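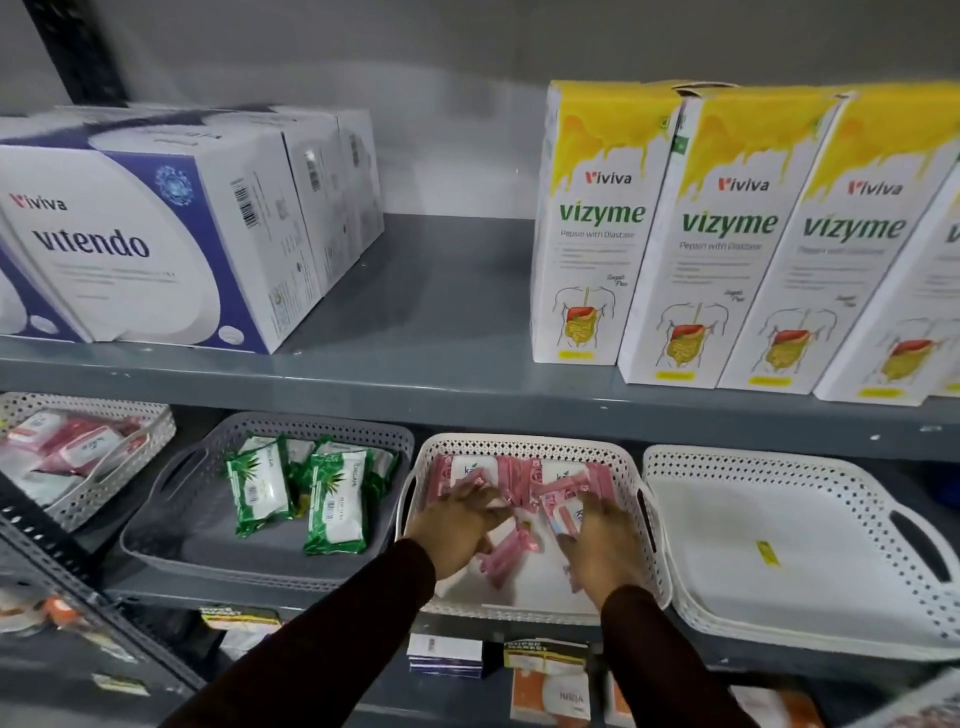 Nkechi Adeleke asked under our last update whether a shelf-sorting machine built in a shared workshop can ever be gentle enough for soft packets. The workshop's present position is that it can, within limits, and this thread sets out those limits.

The project is called Nitetti. It is a small gantry sorter, built by members of the Skelteck shared workshop on evenings and Saturdays. Its task is narrow: take one packet from a basket, read its label, and place it in the correct basket on the same shelf.

Members who stock shelves by hand will know the difficulty. A tall carton stands upright and offers a flat face. Sachets in a basket lie across one another at every angle, and a hand spreads its fingers over the pile before it takes hold of one. The machine must do something comparable with a single suction cup.

The first head used a rigid cup on a printed bracket. It performed well on cartons and poorly on anything with air in it. Packets creased under the cup, the seal broke, and the item fell back into the basket. This design has been withdrawn.

The second head, named Etim, carries a soft bellows cup on a spring slide with 14 mm of travel. The slide allows the cup to settle on an uneven surface before the pump starts. Drawings are in the binder by the laser cutter. Please return the binder to the same place.

Results to June 2019: the Etim head has made 1,337 recorded pick attempts. Cartons are no longer included in the test, as the earlier head handled them without difficulty. Members wishing to inspect the log may ask at the bench. It is kept on paper and the handwriting varies.

The most frequent fault is a double pick, in which two thin packets come up together. A short sideways shake at the top of the lift has reduced this. It has also loosened the slide screws on two occasions. Thread locker is now required on all 4 of them.

The second fault concerns the baskets. Perforated sides are convenient for a person, who can see what is inside, but the depth sensor reads through the holes and reports a wall that is farther away than it is. The cup has struck the rim more than once. The software now takes the rim height from a settings file and ignores the sides.

Cutout handles cause a related problem. The edge-finding routine treats the opening as a gap between two baskets and attempts to pass through it. Until a correction is tested, baskets are to be placed with the handle cutouts covered by masking tape on the inside.

A reply to the earlier post proposed a two-finger gripper in place of suction. The group built one. It worked on packets standing on edge and closed on nothing when they lay flat. The parts remain in the drawer marked Clitis, and any member may take up that design.

On safety: the gantry is to be run only with the front guard fitted and a second member present. The emergency stop is on the left post. No hand is to enter a basket while the green lamp is lit, including to free a stuck packet.

Costs to date have been met from the project allowance, apart from the pump, which was donated. The next purchase will be a quieter pump. Several members using the sewing tables have asked for this, and the request is reasonable.

Work planned for July consists of a new cable chain, a label reader that tolerates wrinkled film, and a rim test with baskets of different heights. Build sessions begin at 7 in the evening. Members who have completed the electrical induction may join without prior notice.

Further questions may be posted as replies to this thread. Questions on wiring should state the board revision, printed beside the power connector.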